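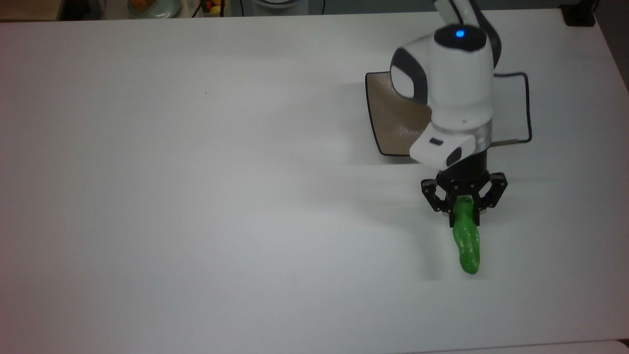
Play food library opens at Galow community centre

A lending library for play food and toy kitchen sets has opened in the back room of the Galow community centre, and families in the town can now borrow from it free of charge.

The collection has 71 sets on its shelves. Most are vegetables and fruit, with a smaller number of breads, tins, pans and serving dishes. Borrowers can take one set at a time and keep it for up to four weeks. A set usually means a handful of pieces and something to serve them on, such as a tray or a shallow dish.

The idea came from Jamila Paul, who ran the toddler morning at the centre for several years. She said parents often told her that their children would play with the toy kitchen there for an hour but lost interest in the same things at home after a week or two.

"It seemed a waste for every house to have a box of it at the bottom of a cupboard," she said. "If you can swap, the child gets something new and you don't have to find anywhere to keep it."

The first sets were donated by families in Galow and the neighbouring village of Skondik over the spring. More came from the Petrauskas toy shop on the high street, which gave its old display stock when it refitted its window. The library has also bought storage boxes and labels with a grant of £40 from the parish.

Everything is checked before it goes out. Pieces are wiped down, looked over for cracks and loose parts, and matched against a card kept with the set. Anything small enough to be a choking risk is taken out and is not lent.

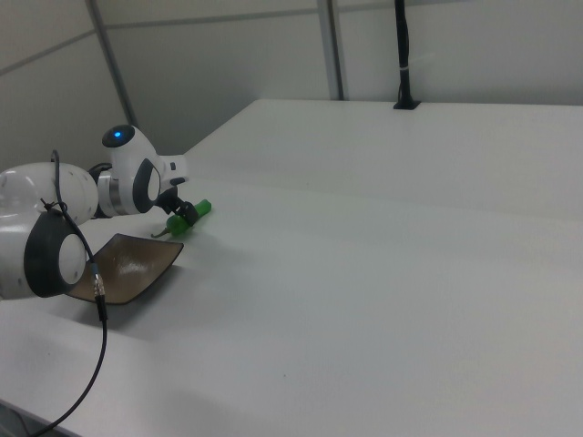

Green vegetables have been the most asked for so far, according to Angharad Wogan, who keeps the loans book. She said this had surprised her, as she had expected the cakes to go first. Several parents have told her they are using the toys to get children used to the look of vegetables before they meet them on a plate.

"One little boy has had the greens out twice and his mum says he now serves them to everybody who comes to the door," she said. "Whether he eats the real ones I couldn't tell you."

The sets are sorted by type and given a number, and the numbers are written in the loans book along with the name of the borrower and the date the set is due back. There are no fines. Families who lose a piece are asked to say so when they return the set, so that the card can be changed. If a set has lost too much to be of use, what is left is added to another.

The library has 23 families on its books, most of them with children under five. Two childminders have also joined and may borrow two sets each. A nursery in Skondik has asked whether it could take a larger box for a term, and a decision on that will be made in September.

Jamila Paul said there were still gaps in the collection. The library would like more dishes and trays, as well as scales and shopping baskets, which are rarely donated and tend to be kept out for the full four weeks. It has enough carrots – she asked for that to be mentioned – and cannot take fabric food, which is hard to keep clean.

Donations should be in good condition, with no peeling paint. They can be left at the front desk of the centre during opening hours, in a bag marked with the donor's name and a telephone number. Items that cannot be used will be offered back, and if they are not collected within a month they will go to the Grikel charity shop.

The library is open in term time from 9.30am until noon, on the same mornings as the toddler group. Families do not have to attend the group to borrow. New members need to bring something with their address on it and fill in a short form, and can take a set home on the same visit.

A swap afternoon for older children, with toy tools and doctor's sets as well as food, is planned for the autumn half term.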